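From: Mwanaisha Tanui
To: Altuscombe teleop list
Date: 19 Nov 2022
Subject: Re: stuck on the picking-up part

Justinas Mockus wrote:
> We've recorded 400 demonstrations by remote control and the arm still
> dithers over the bowl. Do you tidy the food before each go, or leave it
> in a heap? And does one person do all the driving?

Hello Justinas, and hello to everyone I haven't written to since July (sorry, it has been a busy old autumn at Stalley!).

We leave it in a heap, and I'd urge you to do the same.

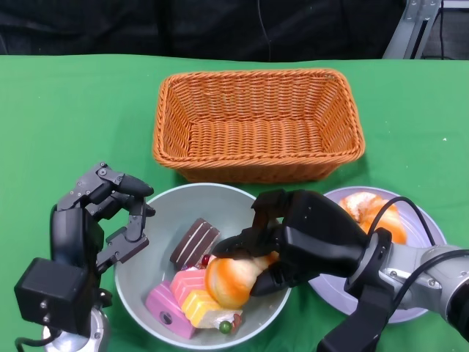

Dithering was our great trouble as well, and I think most of it came from us. Salim and I would both hover while we made up our minds, and of course the policy learned to hover too. Now whoever is driving says out loud what they're going for before they move, "bun, right hand", and then goes straight in and closes the fingers on it, with the other hand kept up out of the way on its own side. It feels a bit silly for the first morning, but you soon stop noticing.

As for who drives, we have 3 people taking turns, and Thérèse is much the smoothest of us.
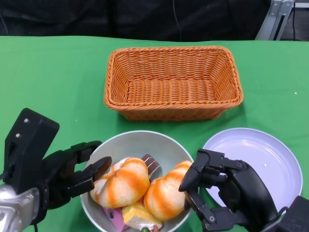
I did wonder whether to keep only her recordings, but Maya talked me out of it, and I'm glad she did, as the mixed set has been kinder to us when the bowl gets nudged. We threw out 18 where the driver plainly changed their mind halfway. I'd look through yours for those before you record any more. You may not need the 1000 you were dreading.

Do write back and say how you get on, and give my love to all at Watura.

Mwanaisha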